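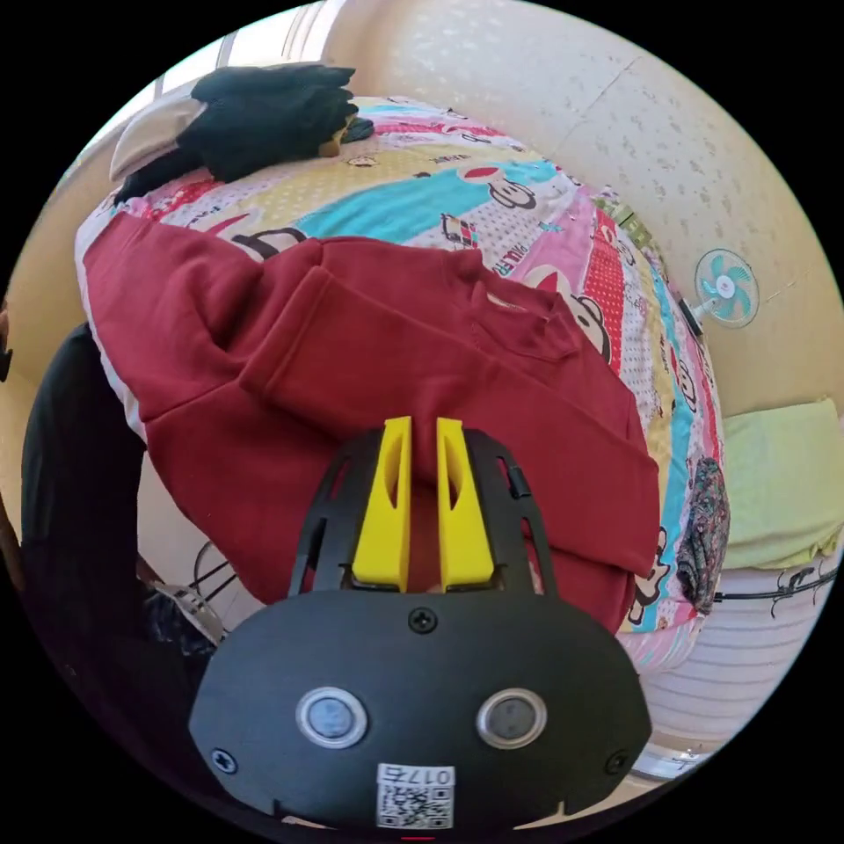
Moving a mobile number to a new carrier without losing voicemail or two-factor codes depends on the order in which the steps are done. The procedure below was written for handsets on the Ristcombe network moving to Dastgate, but the sequence is the same for most prepaid and postpaid plans. Label each handset before starting if more than one is being ported. A short printed number on a small white label is enough to match a device to its row in the porting sheet.

Before the port

Record the account number, the IMEI (dial *#06#) and the billing postcode. Save any voicemail you want to keep; the mailbox is deleted when the old service closes. Move two-factor codes from SMS to an authenticator app where the service permits it. Do not cancel the old plan. A cancelled number cannot be ported.

Submitting the request

Enter the details exactly as they appear on the last bill. Prepaid customers should use the date of birth on file. Reply to the authorisation text within 10 minutes or the request lapses and must be lodged again.

Switching over

Leave the old SIM in place until it shows no service. Power off, insert the new SIM, wait two minutes and restart. Calls normally work first. Incoming SMS can take up to 4 hours.

If the port stalls

Error 187 means the account number does not match. Correct it and resubmit.

Clementina Leitão
Updated 2024-03-12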